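# Fakedness: questions we get asked

Fakedness is a monthly evening of close-up magic and mind reading in the upstairs room at Endilano. It's run by Salma Hajji and Zinash Seyoum, who also answer the emails, which explains the tone.

**Do I have to join in?**

No. Salma asks before she borrows anyone, and a firm shake of the head is enough. Hiding under your coat also works but tends to draw attention.

**Will I get my ring back?**

Yes. It may come back inside something else, so allow a few extra minutes before you rush for the bus.

**Are the people who help on stage paid to act surprised?**

We can't afford it. Tickets pay for the room, the cards and Zinash's habit of buying props that need their own suitcase. 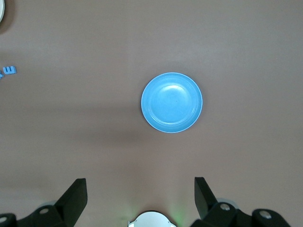

**How long is the show?**

Two hours, with a short interval. Doors open half an hour before the start, and latecomers are let in between acts.

**Can I bring my children?**

Over-twelves are welcome with an adult. The jokes are clean enough, but the second half is mostly mind reading and younger ones get restless – so do some uncles.

**Will you tell me how it's done?**

No. You can ask three times in the bar and get three different explanations, all delivered with great sincerity.

**I do a bit of magic myself. Can I have a spot?**

We keep two short spots for newcomers at each show. Write to Zinash with what you do and how long it takes, then time it properly and write again. Please don't send a video of your hands filmed in the dark.

**Is there a show in December?**

There is, and it sells out first. Booking opens on August 15, 2026. Refunds are given up to three days beforehand. After that, we'll happily move your ticket to another month, but claiming you foresaw the problem won't help your case.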